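Journal archive > Housing and Interiors > Research articles > Section 4

Print this article | E-mail this article

4. Does pattern change how large a room feels?

Decorating guides claim that a small print enlarges a room and a large one shrinks it. Masson's Gakano survey is usually cited in support, yet its 51 respondents judged paint and paper together, so the effect of print alone was never isolated. We doubt that it can be recovered from her tables.
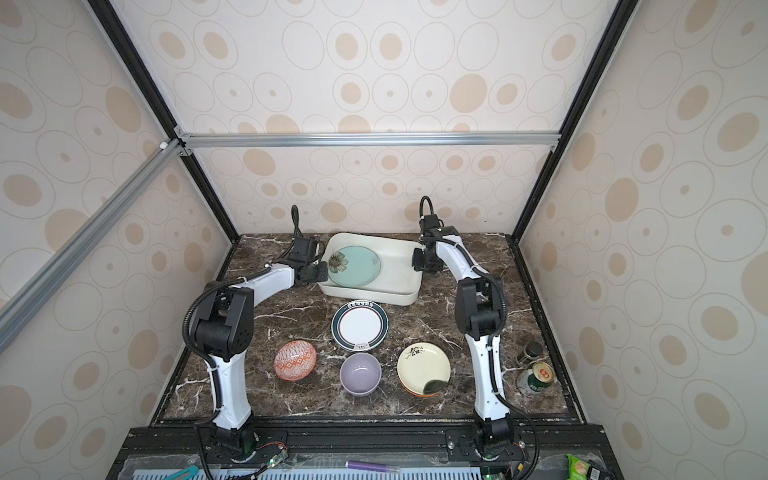

Claims about scale also tend to treat a print as one thing. Most papers mix motifs, and the mix may matter more than the size of any single shape. A cream ground with both ovals and rings in beige and tan, as in Figure 1, could be filed under "geometric" or "soft" depending on the coder. Owino's scheme allows only one label per paper.

Contrast with other surfaces is handled no better. The Primard ratings cover walls alone, and 16 of the 40 rooms had no recorded floor or table finish.
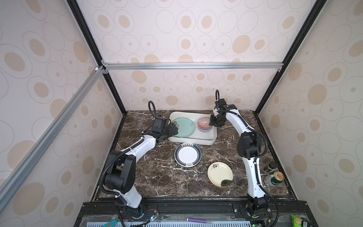

Yet raters do not look at walls alone. A dark surface near a pale wall may pull the eye down before the print is noticed at all. Brown marble patterning with white and tan veins is itself a busy design, and next to pinkish-white paper it makes a second pattern that the Primard form had no box for.

Figure 1. Oval-patterned wallpaper with a dark marble-patterned surface, three views.

Farkas argues that such gaps even out in a large sample. We are not convinced — 1,200 ratings with the same item missing

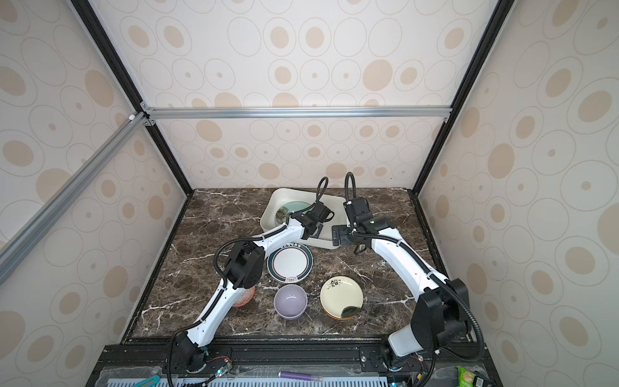

are still 1,200 ratings with the same item missing. Until print and surface are varied separately, the rule about small prints should be read as trade advice.

Related articles
Paint names and buyer recall
The Rania rental study: a second look
Ceiling height and reported comfort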